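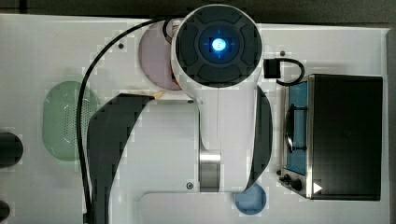
Blue light on, seen from directly above.

Ticket 1739
Customer: Quansah (shoes, keys, umbrellas)
Product: Flindetti ad scheduler
Opened: Tue 11 December
Priority: High (customer's choice), Normal (ours), High again (after the phone call)
Status: Closed, with one item left open
Subject: Christmas advert ends by inviting people to the spring sale

What the customer wrote

Our Christmas film went live this morning. It is lovely. My niece is in it, and so is the dog. At the very end, when the shop door opens and the snow comes down, the screen goes yellow and says SPRING SANDALS, THIS WAY. We have no sandals. Please take the sandals off. We paid a man with a snow machine. Regards, Omolara Edet, Quansah.

First reply

Sent the usual note asking her to clear her browser and try again. She did, and reported that the sandals were still there and were also on her mother's telly. 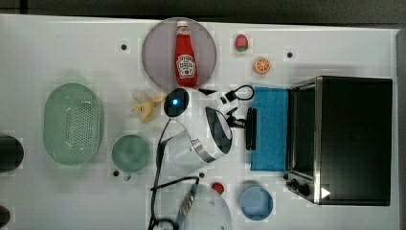 Obed Aidoo
Second-line support, Flindetti

I picked this up after lunch. The film itself is hosted on Nosora, and the file there is fine. I watched it from start to finish four times, which is more than I can say for most things I've watched this year. Door opens, snow falls, dog looks at the snow, logo. No yellow and no sandals.

Played through our scheduler, it goes door, snow, dog, sandals. So the fault is ours, or at least it is somewhere in our building.

What I tried, in order:

Removed the film from the schedule and put it back. Sandals.

Changed the end card setting from "Brand default" to "None". The page said "Saved" in green. Reloaded, and the setting had gone back to "Brand default". I did this several more times in the belief that the button might respect persistence. It didn't.

Uploaded a new end card, plain white with the shop's opening hours. The preview showed the opening hours. The live advert showed sandals. I would like it noted that the preview has now been wrong in two separate tickets this winter and that I raised the first one.

Asked Omolara whether anyone else had a login. She said only the agency, Zudska, who ran one campaign for the shop in May and "haven't been seen since, apart from the invoice".

That was the useful bit. In the account history there is a second brand profile, set up by Zudska, also called Quansah but with a space on the end of the name. It has its own default end card, its own colours and its own view of what season it is. When the scheduler looks up a brand it trims the space, finds two shops with the same name and picks the older one. 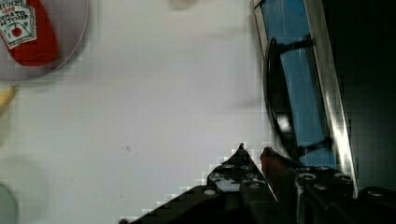
It has presumably been doing this for months, but the shop hadn't run anything between the sandals and the snow, so there was nothing to spoil.

I rang Zudska and spoke to Bořivoj Říha, who was perfectly pleasant and had no memory of the account. He found the original brief while I waited. The end card was meant to stop after 40 days. The box for that takes a number of days or a date, and whoever filled it in typed "40 days", with the word. Our form accepted this, turned it into nothing, and treated nothing as for ever. I can't in fairness blame the agency for that one, though I did have a sentence ready.

Deleting the old profile is not possible from the support screen, as it has a campaign attached. Deleting the campaign is not possible either, as it has a profile attached. Passed to Mohammed-Awal Kyei on the platform side, with a diagram.

Note from Mohammed-Awal Kyei, platform

Detached the campaign by hand and archived the old profile. Please don't send any more diagrams in biro. The live advert should update as the cached copies run out, and I've cleared the ones I can reach.

Checked again

Door, snow, dog, logo on the shop's own page. Door, snow, dog, logo in the scheduler. Omolara's mother's telly still had sandals at teatime and was clean by the time the news came on, according to Omolara, who phoned to tell me and then stayed on to discuss the snow machine. It had been hired for half a day and is noisier than you would think.

She also asked how many people had seen the wrong ending.

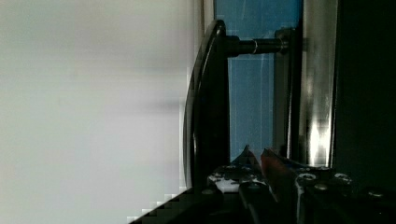
The report says 654 full plays before the fix. I've credited those to the account. She says two customers have been in to ask for sandals, one of them quite firmly, and she has sold the firm one a pair of slippers.

Still open

The days box should refuse words. Logged with Lumturie Stoyanova in product, who replied that there is a plan to replace the whole form and asked me to add my vote to the existing request. I've added it. The request is older than the advert and has a lot of votes.

For anyone who gets the next one of these: look in the account history for a brand name that appears twice, and click at the end of each to see if the cursor sits one space further out than it should. Do this before re-uploading anything. Ignore the preview.

Customer marked this ticket "Solved" and left a comment: Thank you, dog very pleased.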